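From the Cupboard: Plastic Cups, and Why I Gave In

I held out against plastic cups for years. We had glass ones in the Skislow kitchen when I started running the Tuesday coffee hour, and I liked how they looked on a tray, and I liked the little clink. Then came the winter when we lost one glass after another to the tile floor, and by November I was pouring juice into coffee mugs and a gravy boat. (The gravy boat was very popular with the under-fives, I should add.)

So I went over to Wamisell and stood in the housewares aisle for far too long. They had the clear ones that go cloudy after ten washes, and they had the short fat ones that don't fit anybody's hand, and then down at the bottom were the tall tapered ones in colors. 78 cents each! I bought a big armful and felt a bit guilty about it all the way home.

I don't feel guilty anymore. They stack, which the glasses never did, and the whole set now lives on half a shelf where the glasses used to take up two. They're light enough that I can carry the lot over from the sink in one trip. And the colors turn out to be the best part. We used to write names on masking tape and stick it on, and the tape came off in the dishwater and clogged the drain basket. Now you just pick a color and remember it. If you had blue at ten o'clock you still have blue at eleven, and if there are two blues on the go, well, you work it out between you.

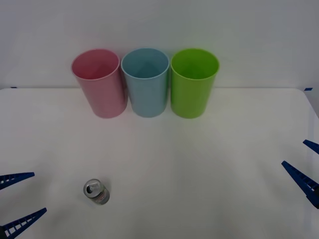

The pink gets picked first every single time, and I have given up trying to guess why. Lime green goes next. Blue is what's left for the grownups, which suits me fine, I like the blue.

A few things I've learned about looking after them, for those of you who asked at the last potluck. Don't put them on the bottom rack. I did that once and got a cup that rocks on the table like a little boat. Top rack, or just do them in the sink with a soft sponge - the green scrubby side leaves scratches and then the tomato juice gets in and never leaves. If they smell a bit of old soda, fill them with warm water and a spoon of baking soda and let them sit through lunch. And let them dry all the way before you stack them. I was impatient in the summer and had two stuck together so hard that I ended up with ice water in the top one and hot water around the bottom one before they let go.

Speaking of soda, we're still saving cans. The recycling place out on Breretov Road takes them Wednesday mornings, and last time we dropped off 561 of them, which paid for the napkins and most of a coffee filter order. Please rinse them first. The little cans count just the same as the tall ones, so don't throw those out.

If your own group is looking for cups, I'd say get a few more than you think you need. I have 48 and on a busy morning we run right through them. Horobets carries the same shape if Wamisell is out, though the pink there is more of a salmon and it bothers me when they're mixed in.

The last four glasses are on the top shelf behind the cake stand, by the way. I'm keeping those for me.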